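Mugs: a short entry from my kitchen-table encyclopedia
Reading time: 2 minutes
Last updated: October

A mug is a drinking cup with a handle and, most of the time, no saucer. It holds more than a teacup, it stands up straighter, and people get weirdly attached to it (I drink out of the same one every morning and sulk when it's in the dishwasher).

Shape

Most mugs are plain cylinders, but I love the ones that belly out near the bottom. The Yensuk style is a good case - short, wide, with a lip you can really feel. A thick rim keeps the clay from chipping and a thin one is nicer to sip from, so every potter picks a side sooner or later.

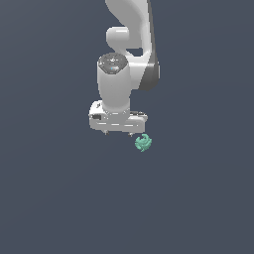 Handles come in two main kinds. A pulled handle is stretched out of a wet lump of clay, a bit like milking a cow, and then stuck on. A cast handle comes out of a mold. I've tried pulling them at the Wednesday class in Rusberg and mine all looked like ears!

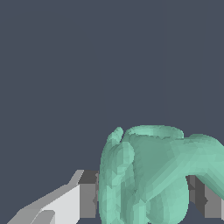
Green mug-like object, with its curved handle.

Size

My everyday mug holds 18 ounces, which my sister calls a soup bowl. Old Likden mugs were much smaller, made for strong coffee you finished in a few gulps, and you still see them at flea markets there with the glaze all crackled.

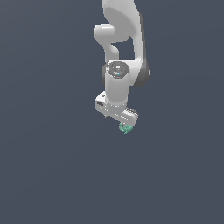 Glaze and color

Greens usually get their color from copper or chrome. Copper is the moody one: the same bucket of glaze can come out grassy, bluish or even red, depending on how much air gets into the kiln. Surachet Rojanasak, who taught me everything I know about glazing, kept 40 test tiles on a string by his door in Sonton and still grumbled that he was missing the shade he wanted.
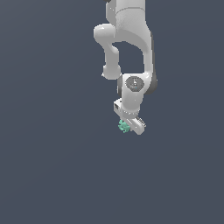 Care

Stoneware is fine in the dishwasher, though anything with gold trim should be washed by hand and kept out of the microwave. Tea stains come off with baking soda and a damp cloth. If the handle has been glued back on, please retire the mug to pencil duty - hot coffee and old glue are a bad mix.

Contact | Copyright, all rights reserved | Back to top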